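Contra o arroz vigiado

Faz três anos que não fico em pé diante de um fogão a olhar para arroz. E não sinto falta nenhuma. Escrevo isto a correr, entre duas coisas, porque o Fidel Farías voltou à carga em outubro com a teoria dele: panela elétrica é preguiça. Panela de arroz a sério é a da avó, tampa torta, fundo queimado. Discordo. Muito.

A preta redonda da Philips, na mesa de madeira clara, botões em chinês:

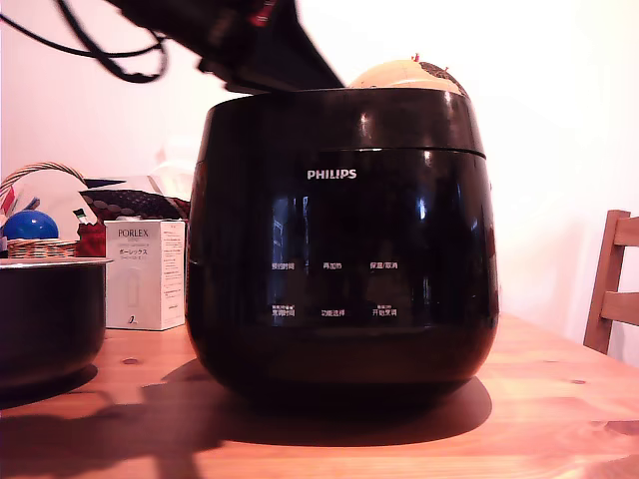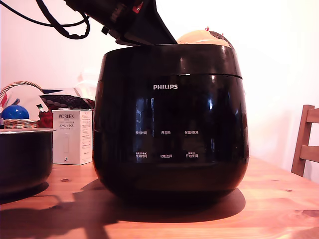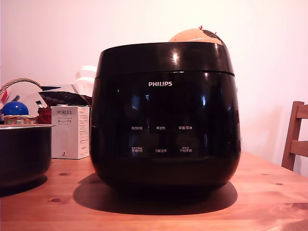
O que é que se ganha, afinal

Tempo, claro. Mas sobretudo cabeça. O arroz no fogão exige presença – baixar o lume na altura certa, não mexer, não levantar a tampa, depois levantar a tampa na mesma. Quem tem filhos, telefone ou vizinhos sabe como acaba. Com a elétrica ponho a água, ponho o arroz, vou-me embora.

E os botões em chinês? Ouço sempre esta. Seis etiquetas. 开始烹调 é começar a cozinhar, 保温/取消 é manter quente ou cancelar. Aprende-se numa tarde. O 再加热 reaquece, o 预约时间 programa a hora, e esse é o que mais uso, confesso, deixo tudo pronto antes de sair. Há gente com fornos em português que nunca passou do primeiro simbolo.

A questão da mesa

Outra embirração do Fidel: ocupa espaço. Ocupa, sim senhor. É bojuda, brilhante, apanha dedadas só de se olhar para ela. Não cabe no armário da minha cozinha em Jarkville, já tentei, deitada e tudo. Vive em cima da mesa e pronto. Mas a mesa de uma cozinha é para isso, para as coisas que trabalham. Tenho pouca paciência para bancadas de revista, tudo escondido, uma taça com limões. Onde é que aquela gente come?

Sobre o dinheiro

Na loja Piltel vi uma, modelo de luxo, por 1060. Disparate. Não é disso que falo. A minha custou quase 100 em segunda mão e faz arroz, que é o que se pede. Também não defendo ter uma máquina para cada coisa – a de waffles dei-a ao fim de 2 meses, a de iogurtes nem chegou a sair da caixa.

O tal fundo queimado tem graça, admito. O cheiro, a raspa disputada ao almoço de família. Para isso o Fidel que me convide, levo o vinho e fico a ver. Em casa, durante a semana, quero o arroz feito quando chego e e uma tigela só para lavar.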